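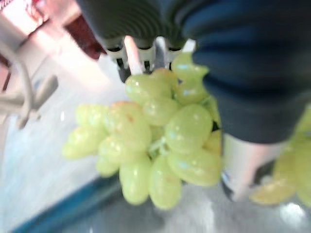
Green grapes were the cheap thing at the store in Adville this week, so I'm doing a thread on what I do when I buy too many of them.

First thing: I don't wash the whole lot when I get home. Washed grapes go soft in my fridge in a couple of days. I wash what's going in the bowl and leave the rest alone.

That dusty white film on some grapes isn't dirt. It's a wax the grape makes itself and it helps hold the moisture in. Rinse it off right before eating if it bothers you.

Look at the stem before you buy. Green and bendy is good. Brown and brittle means they've been sitting. I check that before I check the color of the grapes.

Color on the green ones: a little yellow usually means sweeter. The very pale, hard, grassy-looking ones are often sour. If you like them sour, buy those.

Small tan or brownish marks on the skin are mostly from rubbing or sun. I eat those. What I throw out is anything leaking, wrinkled at the stem end, or fuzzy.

Pick the bad ones off the same day. One split grape will wet everything under it and then you have a mess at the bottom of the bag.

Storage: back of the fridge, bottom shelf, in the bag with holes they came in. I tried a sealed Hauser container last June and got a puddle. Same container with a folded paper towel under the grapes and the lid left cracked did fine.

Keep them away from onions. I learned that one with a fruit salad I had to serve to people.

Use scissors. Pulling single grapes off a big bunch leaves wet little stubs and loosens the ones next to them. I cut the bunch into small clusters, enough for one person each, and put those in the bowl. People take a cluster and leave the rest in one piece.

Any kitchen scissors work. Mine are Skevier, they come apart for washing, and that's all I have to say about them.

For little kids, cut each grape lengthwise into quarters. Not across. Whole grapes are a real choking risk. I do this for my sister's two and it takes a few minutes with a small serrated knife.

No grapes for the dog. Not one. Raisins either.

Freezing: wash, take them off the stems, dry them really well on a dish towel, spread on a tray so they aren't touching. 3 hours in my freezer, then into a bag. If you skip the drying you get a brick.

Frozen ones are good in a glass of white wine or seltzer. They don't water it down.

Roasting: 425, a little olive oil, salt, 16 minutes, whole small clusters still on the stem. They slump and the juice gets sticky. Good with pork or on toast with ricotta. Line the pan.

Gervasio Zúñiga asked under my last thread about pickling them. Yes. Equal parts white vinegar and water, 2 spoons of sugar, a spoon of salt, a few peppercorns. Heat it, let it cool, pour over halved grapes. Next day they're ready. Mine stay in the fridge and get eaten within the week.

Haruto Kikuchi says he puts them in chicken salad in place of celery. I'd keep the celery and add the grapes.

What I'm doing with this batch: some in the bowl, a tray in the freezer, and the small loose ones from the bottom of the bag roasted for dinner.

Someone asked if seedless is always better. For eating out of hand, sure. The seeded ones I've had from the farm stand tasted stronger, but I don't feel like spitting seeds at my desk.

Next thread is plums, if they're any good when they come in. Last year's were mealy.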